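Filming on the third season of the hospital drama Clevberg has been put on hold, and the season will be two episodes shorter than planned when work picks up again. The production company Tsuchiya confirmed the change in a statement dated 2018-06-30, after a week of talk on fan boards about empty parking lots at the studio.

The company said the stop is the result of a dispute over the main soundstage in Perkau, where the series has been shot since the pilot. The lease on the building was due for renewal in March. The owner and the producers have been working under a short extension since then, and that extension has now run out without a new deal. Both sides say they are still talking.

Eight of the planned ten episodes will go ahead. Five are finished and have been handed over to the streaming service Teseck, which carries the show. The other three have scripts but have not been shot. The last two scripts, which would have made up a two-part finale set during a power failure, have been dropped. Parts of that story will be moved into episode eight, according to the statement, and the writers are already at work on the new version.

Teseck said the premiere date for the season will not move. The service had planned to put out the first four episodes together and then one a week. It will now release two at the start and one a week after that, which gives the crew more time to finish the remaining three. Subscribers who set a reminder for the show in the app do not need to do anything.

No cast changes have been announced. The statement says that all of the regular players are under contract through the end of the season and will be paid for the full ten episodes. Guest players who had been hired only for the finale have been told that their parts are gone. The company did not say how many of them there are or whether they will be offered roles in the rewritten episode.

For the crew the picture is less clear. A total of 53 people worked on the stage in Perkau from day to day, most of them on contracts that run by the week. They will be paid through the middle of July. After that the company hopes to bring them back, either to the old stage or to a new one. A warehouse on the other side of town has been looked at as a replacement. It is larger than the present stage but has no sound insulation, and fitting it out would take most of the summer.

The sets are a problem of their own. The hospital corridor, the admissions desk and the operating room were built as one connected piece so that long walking shots could be done without a cut. They were never meant to be taken apart. Tsuchiya said moving them is possible but that some walls would have to be built again from the original drawings. The basement laboratory, which was added for the second season, stands separately and can be packed up in a few days.

Clevberg started out as a modest show with a late time slot on regional television and nearly ended after its first season. Teseck picked it up for the second and gave it a bigger budget. Viewers took to the night shift storyline in particular, and the slow feud between the surgical ward and the hospital pharmacy turned into the main plot. The second season ended with the pharmacy locked, the chief surgeon suspended and a box of missing patient files turning up in the laundry. The third is expected to begin on the following morning.

Fans have not taken the news of the shorter season well. A petition asking Teseck to pay for the missing two episodes had 3,167 signatures by Saturday afternoon. A second petition, which asks for the power failure story to be released as an audio play with the same cast, had 1,358. The service said it had seen both and had nothing to add to the statement for now.

Part of the anger has to do with the way the finale had been promoted. A teaser put out in the spring closed with a shot of the hospital going dark window by window, and many viewers had been trading theories about who would be stuck in the elevator. The teaser has been taken down. A new one will be cut from the five finished episodes and is expected within the next few weeks.

There is also the question of a fourth season. Teseck had an option to order one and had been expected to decide before the premiere. The decision has been pushed back until the third season has finished its run. Neither company would say whether the trouble over the stage played any part in that. The writers' room had put together an outline for the fourth season in the winter, and the dropped power failure story could be used there if the show goes on.

The first two seasons, 23 episodes in all, will stay available on Teseck. The second season will also be repeated on regional television in late summer, in its old slot, with two episodes a night. A set of short interviews with the costume and makeup departments, recorded before the stop, will be added to the extras page next week.

The yearly open day at the Perkau stage has been called off. Tickets bought online will be refunded automatically to the card used for the purchase. Tickets bought at the door of the visitor center can be handed in there until the end of July, during normal opening hours. The visitor center itself is in a different building and is not part of the lease dispute, so the costume display and the gift shop remain open as usual.

Talks over the stage are set to continue next week.

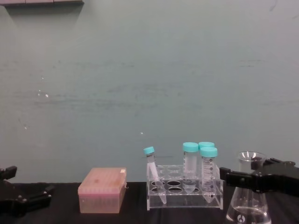
A laboratory workbench with a black top.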